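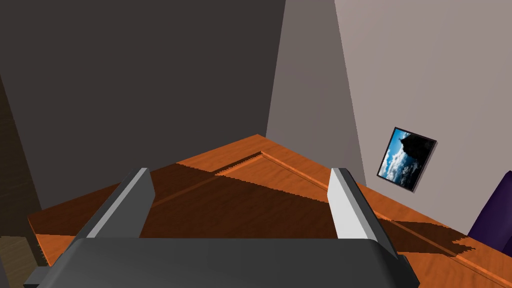
Rimdale gripper cell: progress report for February

Prepared for Lunde by Pankaj Tyagi

Spending is on plan. Progress is harder to call, and I would not read too much into the headline number.

The simulated cell now runs with the wrist view over the wooden table. Both fingers open wide and nothing sits between them at the start pose. That much is in order. The shadow across the tabletop still has stair-stepped edges, and it is worst along the moulding. Fullier says this is cosmetic. It may be, but our grasp model works from these pixels and I have seen no test that settles the question.

Zundis reports 88 per cent of grasps completed after the finger offsets were reset. The figure comes from 2 sessions, both set up by the people who chose the offsets. I have asked for 3 more with the start pose varied near the table corner — that is where the arm used to stall.

Maintenance: the joint limits were re-entered by hand after an update wiped them. It has happened before. Settings are now saved before every update, and I keep a second copy.

Still open: shadow resolution, finger friction values (copied from an old cell, never checked) and the licence renewal.

I recommend holding the next payment to Zundis until the repeat sessions are in.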